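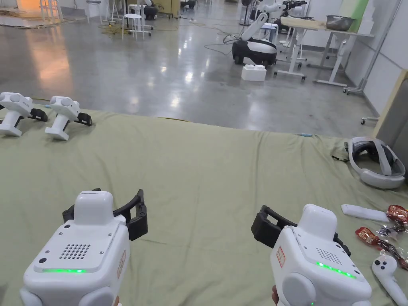 *Tela verde salvia, con sus arrugas, sobre la mesa.*

## Vuelve el intercambio de ropa de Jotorance

*Martes, 22 de abril de 2025*

¡Ya tenemos ganas de mayo! El intercambio de primavera se celebra otra vez en el antiguo mercado de la calle Boltinley, y este año llega con más sitio y más percheros. En la edición de otoño cambiaron de armario 871 prendas (sin contar calcetines ni bufandas, que van en cesto aparte), y hubo quien salió con un abrigo de lana buenísimo después de haber traído tres camisas y un cinturón.

El sistema es el de siempre: por cada prenda que entregues recibes un vale, y cada vale sirve para llevarte otra, la que sea. Un jersey vale lo mismo que un vestido de fiesta. Los vales que sobren se guardan para la próxima vez, y los de otoño siguen siendo válidos, así que rebuscad en los bolsillos.
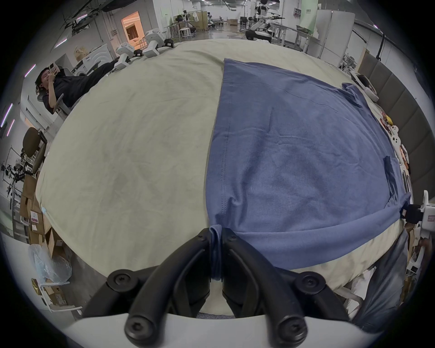
Pedimos que la ropa venga limpia, con las cremalleras en marcha y sin agujeros. Si falta un botón, traedla igualmente – el taller de costura Skaltetti pone una mesa de arreglos rápidos toda la mañana y tiene botones para aburrir. También enseñarán a coger bajos a mano, con la puntada invisible que tanto éxito tuvo la última vez. Hay 70 plazas repartidas en varios turnos y se apunta uno en la entrada, al llegar.

La novedad que más ilusión nos hace es el rincón de punto. La mercería Sang ha cedido 200 ovillos de algodón y lana, restos de serie en colores preciosos (¡hay un mostaza que va a volar!), y se podrán cambiar por vales igual que la ropa. Quien tenga agujas de sobra que las traiga, sobre todo del cuatro y del cinco.

La recogida previa empieza la primera semana de mayo en el propio mercado, solo por las tardes. Bolsas cerradas, por favor, y con la ropa infantil separada por tallas. Los zapatos se quedan fuera también en esta edición – no tenemos estanterías para tanto.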